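Sandholm Residents' Newsletter
March

PUTTING AWAY THE PUFFERS

Every spring somebody tells me that winter coats have to be "properly stored," and every spring the list of things I would have to buy gets longer. Cedar blocks, breathable bags, a vacuum sealer, a rolling rack with a cover. I have lived in Sandholm for seven winters and most of my coats have spent their summers on a closet shelf with a bedsheet over them. They still keep me warm.

So when the Terna building started its coat swap last month and asked for an item on how to get puffers ready, I said I would write one, on the condition that I could leave out anything I didn't believe.

Start with the folding methods. There is a popular one where you turn the hood into a pouch and roll the whole coat into it like a sleeping bag. I tried it on three coats. Two came undone on the shelf before dinner and the third left me with a hood I had to steam back into shape. If you have a drawer that is exactly the right size, go ahead. I don't.

What works for me is dull. Lay the coat out on the bed, zipper closed, and press the air out slowly from the hem up. A bed is better than a table for this. You can get at it from both sides, and a shiny shell won't slide off onto the floor the minute you let go. Fold the sleeves in, fold once across the middle, and stop there.

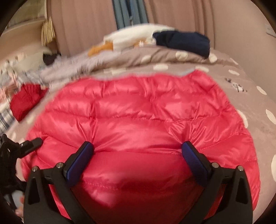
The second thing I don't believe in is squeezing everything flat for six months. The Tradwood bags they sell at the hardware counter promise to cut a coat down to the thickness of a magazine. Mine did, for about 7 days. Then the valve let go and I had a large plastic bag with a coat in it. Even if the valve holds, I can't see what good it does the filling to be crushed all summer. A quilted coat is warm when it's puffy. If you need the space for a move or a trip, fine, use the bag and open it when you get there.

Check the stitching while the coat is spread out. Run a finger along the seams and look for tiny feathers or bits of fluff poking through. Don't pull them. Pinch from the other side and work them back in. A loose thread at the hem should be cut, never yanked - I learned that one on a good coat.

Washing is where I get the most arguments. The Tello laundry room downstairs has a sign saying puffers are welcome in the big machine, and they probably are. I would still read the label first. Mine says cool water and low heat, and the drying takes far longer than anyone admits. A coat that feels dry on the outside can be damp in the middle, and a damp coat on a dark shelf will smell by June. Give it another cycle, then hang it overnight.

The swap shelf is in room 241, open from 4 p.m. to 7 p.m. through the end of the month. Please empty the pockets. Coats should be clean, with a working zipper, and folded or on a hanger, whichever you like. The door code is 1377. Bags are not required, whatever the flyer in the elevator says.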